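How to Request a Hearing Transcript

Transcripts of open committee hearings are public, but you have to ask for them. You will need the hearing date, the committee name and the bill number, if there was one.

Search the Cunitz hearing index first. If the transcript is posted there, download it and stop. If it isn't, fill out Form 2406 and send it to the committee clerk. Ask for certified pages only if you plan to use them in court – they cost extra.

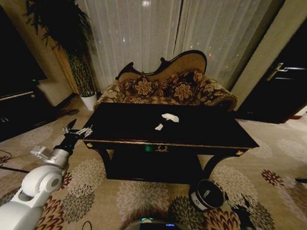

How long does the clerk have to reply?
The clerk has 15 business days from the date the form is stamped.

If the reply is late, send a second copy of the form marked "Follow-up."

Last updated 2023-06-09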